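Section 5. Picking up cloth with the Ralteo hand gripper

This section explains how to hold, close and open the gripper when you work with clothes and bedding. Please read it after you have finished the charging and pairing steps in Section 4. The work is the same for all owners of the Zorkano home kit, also if you bought the gripper alone.

5.1 Before you start

1. Switch on the gripper with the side button. Wait until the light stays steady.
2. Wipe both finger pads with a dry cloth. Do not use alcohol or window cleaner.
3. Press the trigger fully and release it, 5 times. The jaws must move smoothly and meet in the center.
4. Choose a piece of clothing without loose buttons or open zippers for the first try.
5. Put the piece on a bed, a sofa or another soft surface and leave it as it falls. It is not necessary to fold it or make it flat.

Note: If one jaw moves later than the other, stop and repeat the zero setting (see 3.2).

Caution: Keep fingers, hair and jewelry away from the side arms. The openings in the arms become smaller when the jaws close, and they can pinch the skin.

5.2 Taking hold of the cloth

1. Hold the handle with a loose wrist. Your elbow should stay near your body.
2. Open the jaws to a little more than the width of the fold you want to take.
3. Bring the tips down close to a hem or a seam. A hem is thicker than the rest of the cloth and gives the pads a better grip.
4. Press the trigger slowly until the cloth forms one fold between the two pads.
5. Wait 2 seconds. Then lift straight up, by the width of one hand.
6. Look at the jaws from above. The cloth should be between the pads and should not be caught at the pivot pins.

If the jaws take the blanket together with the clothing, open them fully, raise the tool and begin again from step 2. Do not pull to separate the two layers, this can move a pad out of its holder.

Thick bedding with a soft pile is more difficult than a flat sheet, as the tips sink in it. For such bedding we advise to approach from the side of the piece and to keep the tips almost level.

5.3 Position of the cloth in the jaws

With a correct hold, the fold sits between the blue pads and the rest of the cloth hangs free. It is normal that the upper part bends over the tips of the jaws and hides them.

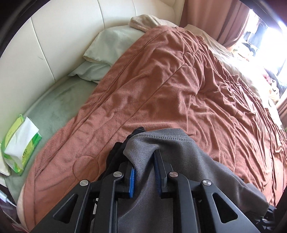
Ralteo Hand Gripper, User Manual, page 34

A dark gray cloth is held here above a quilt. The stitched hem passes a little above the pads, and this is a good distance for most clothes. With very thin cloth you can go nearer to the hem.

Other pieces that lie close by can stay where they are, if they are not between the jaws. When two dark pieces touch each other, check with your free hand that you hold only one.

5.4 Moving and releasing

1. Move the cloth slowly to the place where you want it. Keep the trigger pressed with the same force.
2. Lower it until the hanging part touches the surface.
3. Release the trigger in one movement and wait until the jaws are fully open.
4. Lift the gripper straight up.

Note: If the cloth stays on one pad after release, the pad may be damp. Let it dry in the air and try again.

Caution: Do not lift wet towels or anything with a metal buckle. Damage to the pads from such use is not covered by the Cardoso service plan.

Pads are sold in packs of 2. How to change them is described in Section 6.

Text: Josiane Riviere. Technical check: Tiago Carvalho.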